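Recording phone and lamp demos with hand-held grippers

Do the whole set at one desk before you touch the furniture. At Clultach we keep the layout for two sessions, then swap one thing.

Charge both grippers first. Wipe the finger pads with a dry cloth — no cleaner on the markers. Start with the arms wide and close in slowly.
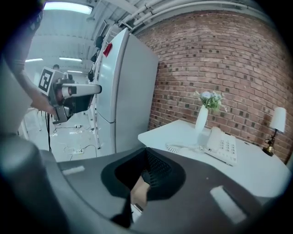
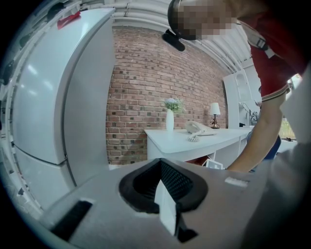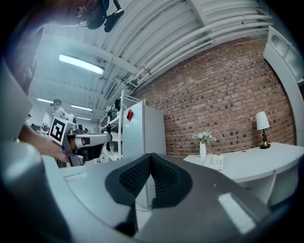

Vase, phone and lamp on the white desk, brick wall behind.

How many takes do I need for one task?

We stop at 466 for a simple pick and place. A longer task, like hanging up a receiver, got 2,000 from us before Rafail Gavalas was happy with it.

Throw out any take where you dropped something and grabbed it off the floor. Keep the slow ones.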